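Ticket 1305 - White tabletop, brown specks and gray smudges that will not wipe off
Product: Omano work table, white top
Status: Reopened
14 comments · 3 shares

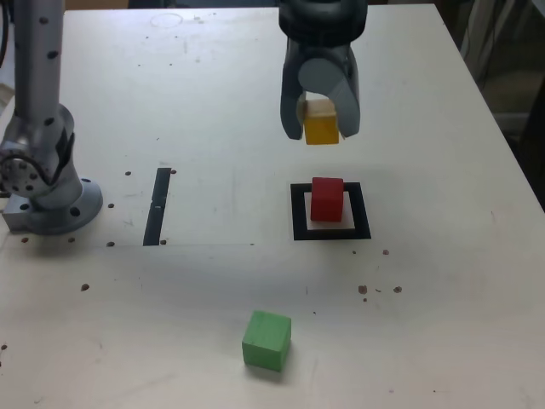 Tabletop at the square marker, colored blocks in place. Specks and smudging on the white surface.

Original report

The white top on our Omano table has small brown specks on it, scattered in clusters, plus gray smudges and a good deal of scuffing. We use it for block stacking, with a black square marked on the surface as the target and a strip of black tape off to the left. The specks bother us most. Against white they read as dirt, and visitors ask if we ever clean the thing.

We do. It gets wiped at the end of every day. The sales sheet called this top "wipe clean" and I would like to know what was meant by that.

Order reference 558. Table delivered in July.

Support reply 1

Thank you for contacting Omano support. Brown specks on a white top are most often dried residue. Please wipe the surface with warm water and a drop of dish soap, then dry with a soft cloth. If this fixes the problem, no further action is needed.

Customer

It did not fix the problem. I said in the report that we wipe it daily, and warm water with dish soap is what we wipe it with. I did it again anyway so that it could be ticked off your list. Some of the gray came up on the cloth. The specks stayed where they were.

Support reply 2

Thank you for trying that. Our next suggestion is Priltadora surface cleaner, which we sell in 500 ml bottles. Leave it on for five minutes before wiping. Please also tell us whether anything wooden or painted is used on the table, as color can transfer.

Customer

Yes, wooden blocks. Red, green and yellow. I don't see how a red, a green and a yellow block leave brown specks, and if color was rubbing off I would expect streaks in those colors near the target, where the blocks get set down most. The specks are all over. So I have my doubts about that one.

I bought the cleaner. I'm a little suspicious of any fix that starts with buying a bottle from the people who sold me the table, but fine. Here is what I did, in order:

1. Took all the blocks off.
2. Picked one corner and marked it off with masking tape so I could compare.
3. Put the cleaner on, waited five minutes by the clock, wiped.
4. Did it a second time on the same corner.
5. Peeled the tape and looked at it under a desk lamp.

Smudges: lighter. Scuffs: same. Specks: some went, most didn't. I ran a fingernail over the ones that stayed and a few felt slightly raised. The others felt flat, as if they were in the surface.

Support reply 3

Thank you for the detailed test. Raised specks may be adhesive. Has any tape been removed from the table before? Old adhesive picks up dust and turns brown.

Customer

Tape has been moved, yes. The strip on the left has been down a while and the target was shifted once. That could explain specks next to the tape. It does not explain the ones a long way from it, where no tape has ever been.

I tried a plastic scraper on the raised ones. Three came off and left a clean spot. So you may be right about those, and I'll give you that much. The flat ones did not change at all.

Support reply 4

We are glad to hear the issue has been resolved. This ticket will now be closed.

Customer

It has not been resolved. Please read the line about the flat ones. Reopening.

Support reply 5

Apologies, the ticket was closed in error. It has been passed to our surfaces team at the Munteanu site. They ask the following:

- Is the table near a window?
- Has sanding, drilling or metalwork been done close by?
- Were any scouring pads used?

Customer

Window: no, the far wall.

Scouring pads: no. I was told not to use them and I haven't.

Drilling: there was some when things were bolted down to the table, in the first week. If your idea is that fine metal dust got into the scuffs and rusted, that is the first idea in this ticket I half believe. It would fit the color. I'd still want to know why a top sold for workshop use takes in dust like that, and I am not ready to agree it's our doing. I never looked closely at the top on the day it came, so I can't swear it was clean then either.

Support reply 6 - Wed 29 August

The surfaces team agrees that metal dust is possible. They suggest a rust remover paste, Murier or similar, tested on one flat speck with a cotton swab. Your table is within the 365 day cover, so if the paste has no effect we can look at a replacement top.

Customer

Paste ordered. I'll test it on one flat speck in the taped-off corner and one near the green block's usual spot, and post what I find. Please leave the ticket open until I do.

Was this thread helpful? Yes 9 · No 22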